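Pre-Trial Inspection Checklist: Two-Arm Workcell, Gripper Comparison
Form 921, Revision 2
Completed by: Uzma Rind, Cell Safety Reviewer
Month of inspection: September
Start of inspection: 8:40 a.m.

Scope

This checklist applies to the enclosed workcell at the Ometti test site for the comparison of the Pudomell and Flosex fingertip sets. Both sets are tested on the same task, in which filled and empty drink cans are picked from the floor of the cell or from a plastic basket and set down again. A full inspection is required before the first run, after any change of fingertips, and after every 3,000 grasp cycles.

Items are marked Pass, Pass with comment, or Hold. A Hold on any item stops the trial until the reviewer has signed the item a second time.

Section A. Enclosure and mounting

A1. Frame posts upright and free of play. Pass.

A2. Mounting plates secure on the rail, all screws present. Pass with comment. One screw on the right plate took a further quarter turn. Marked with paint pen and to be checked again at the next fingertip change.

A3. Ventilation grille below the rail clear. Pass.

A4. Floor clean and dry. Pass with comment. The floor was wiped before inspection. Operators are reminded that a leaking can must be removed at once, and the run recorded as void.

A5. Access interlock stops both arms. Pass. Tested from each side, with the arms at trial speed and again at reduced speed.

Section B. Power and cabling

B1. Status lights on both controller boards lit after power-up. Pass.

B2. Wiring under the mounting plates secured against snagging. Pass with comment. The spare length of cable on the right side is coiled around the board. This is acceptable for the present trial. The reviewer asks that a clip be fitted before the arms are moved along the rail.

B3. Wrist cables long enough for full rotation of the gripper. Pass with comment. The loops stand well clear of the wrist and do not pull tight at either limit. They can, however, brush tall objects when an arm reaches low across the cell. See C4.

B4. Emergency stop within reach of the operator's chair. Pass.

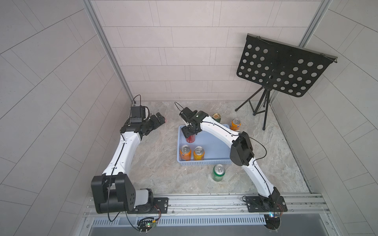
Section C. Arms and grippers

C1. Grippers open and close fully without binding. Pass. Both were cycled 120 times with nothing between the fingers.

C2. Fingertip pads seated and undamaged. Pass with comment. The Flosex pads show light wear along the outer edge. The Pudomell pads are new. The trial lead should note this difference in the report, as worn pads may hold a smooth can less well.

C3. Closing force limited to the value on the trial sheet. Hold, later cleared. The limit had been left at the setting used for the rigid test blocks, and an empty can was crushed on the first check. The limit was corrected in the Dönmez controller and the check repeated. Cleared at 10:15 a.m.

C4. Arms cannot touch each other in the shared area over the basket. Pass with comment. The software keeps the links apart, but the margin does not include the wrist cables. Until it does, only one arm may work over the basket at a time, and the other is to wait with its gripper open and outside the basket edge.

C5. Arms hold position when power is cut. Hold. The left arm holds. The right arm sinks slowly when its elbow is raised. Operators must lower the right arm before switching off. The item remains open pending a reply from the arm supplier, and powered runs may not start until it is signed.

Section D. Cameras

D1. Wrist camera firmly attached. Pass.

D2. Fixed camera view covers the full pick area. Pass with comment. Cans standing behind an elbow can be lost from the fixed view. Such picks are to be scored from the wrist camera recording, and the score sheet marked "W".

Section E. Actions required before the first run

Fit cable clip, right side (B2). Owner: cell technician.
Add cable allowance to the separation margin (C4). Owner: controls group.
Obtain supplier reply on the right elbow and repeat the power-cut check (C5). Owner: U. Rind.
Replace Flosex pads or record their wear in the report (C2). Owner: trial lead.

Status at close of inspection: Hold, one item open (C5).
Signed: Uzma Rind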